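Is a second-hand dehumidifier worth it for a damp back bedroom?

hviid_lane
Posted in Home & Heating, Titthorpe board

Our back bedroom gets black spots behind the wardrobe every September and the windows stream until spring. A man selling refurbished dehumidifiers has offered me a Niko for 400 pounds, which he says will "cure" the damp and pay for itself in 2 winters. I asked how and he changed the subject. Has anyone had one of these do what it was sold to do?

usto
14 replies given

I'd want to know what he means by cure. A dehumidifier takes water out of the air. If the wall is getting wet from outside, you'll be emptying a tank for the rest of your life and paying for the electricity as well.

Go outside when it's raining and look at the gutter above that room. Check the ground hasn't been built up against the brickwork. Then pull the wardrobe 10 centimetres off the wall and leave it there for a month. If the spots stop coming back after you've wiped them off, it was only still air on a cold wall and you've saved yourself 400 quid.

As for paying for itself — out of what? Ask to see the sums.

plumduff934
3 replies given

had one, was loud, sold it. open a window

marrowbone
52 replies given

Opening a window is fine advice until it's foggy for a week, but I agree with the first reply about the price. I paid far less for a new one and it does dry washing well. I wouldn't say it cured anything.

"Refurbished" can mean a wipe with a cloth. Ask what was replaced and whether there's a written guarantee, and get him to run it in front of you for an hour. If he won't, walk away.

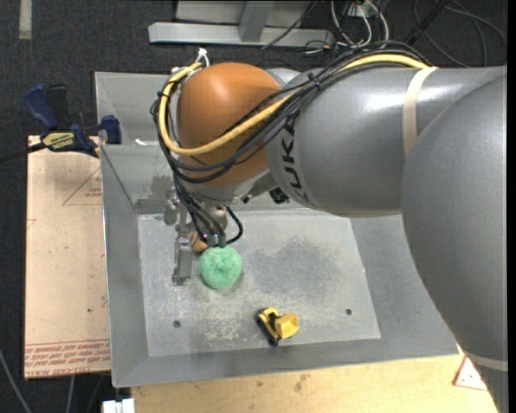

More from Home & Heating

Condensation between the panes, can it be fixed?
Do moisture traps from the pound shop do anything?
Landlord says the mould is my fault for drying clothes indoors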